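4.2 Cloth handling

Flat cloth remains the weakest task class for the Skandevis arm. Over 117 trials of picking up and folding a single cloth, the policy finished 31 without help. Most failures came at first contact - the fingers must pinch a thin layer against a hard tabletop. Figure 3 gives the wrist view with the gripper open over the table and the green cloth spread at right.

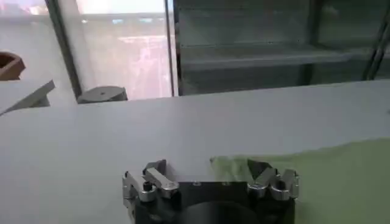 Figure 3. Wrist view, fingers open.

Amber Ashworth objects that a completed fold says little about laundry, where items arrive in a heap and differ in size. We accept the point for full chores. The trials measure one step only, and the step is not yet solved.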